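Zetier Toy Blocks and Basket, set 3439
Section 4. Preparing the basket and putting the blocks away

Please read this section before the first use. It is for the adult who prepares the play table.

4.1 Preparing the basket

1. Take the wicker basket out of the carton and remove all paper. Check also under the rim, small pieces of paper stay there easily.
2. Pass your hand slowly along the rim and the inside walls. If you feel a sharp end of a strand, cut it with small scissors close to the weave. Do not pull it.
3. Wipe the basket with a cloth which is only a little damp. Leave it to dry in the room for 2 hours. Do not put it on a radiator.
4. Place the basket on a flat table, with free space next to it for the blocks.

CAUTION: Do not carry the basket by one corner when it is full. Hold it with both hands, under the floor.

Note: The floor of the basket is an open weave. Crumbs and sand fall through it onto the table. Lift the basket and wipe under it from time to time.

4.2 Preparing the blocks

1. Wipe each wooden block with a dry cloth. For sticky marks use a damp cloth and dry the block at once.
2. Look at the edges and the corners. A block with a split or with paint coming off must be taken away from the child.
3. Do not put the blocks in water. The wood can swell and the paint can become dull.

4.3 The putting away game

The game is for one child and one adult. For the first time use only blue, green and red, one block of each. More colors can be added when the child knows these well.

1. Put the blocks on the table outside the basket, with some distance between them.
2. Say the name of one color. The child finds this block and puts it in the basket.
3. Wait until the child has let go of the block before you say the next color.
4. Continue until the table is clear. Then take the blocks out and change the order.

With blue called first, green and red are still waiting on the table:

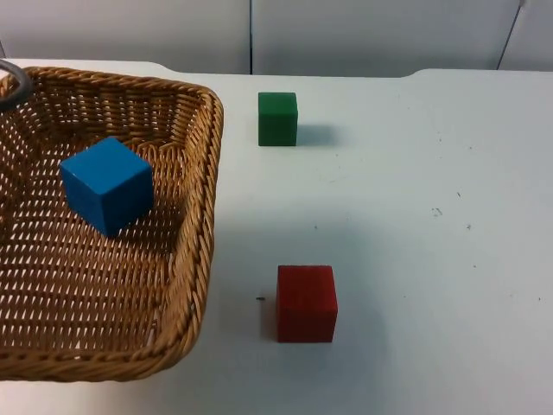 Si-eun Ryu writes that her son always wanted to throw the blocks in from far away, and that it became calmer when she moved the basket closer to him and let him put his other hand on the rim. She also asks if the game can be played by two children. It can, but give each child a color of their own at the beginning, and let them take turns.

4.4 Storage

1. Put all blocks in the basket in one layer.
2. Keep the basket in a dry place, out of direct sun. The blue and the red paint can lose color by a window.
3. Do not put heavy things on top. A bent rim does not always come back to its shape.

For replacement blocks, write to the Pridora service desk and give the set number and the color. Cleaning of the carry bag is in Section 5.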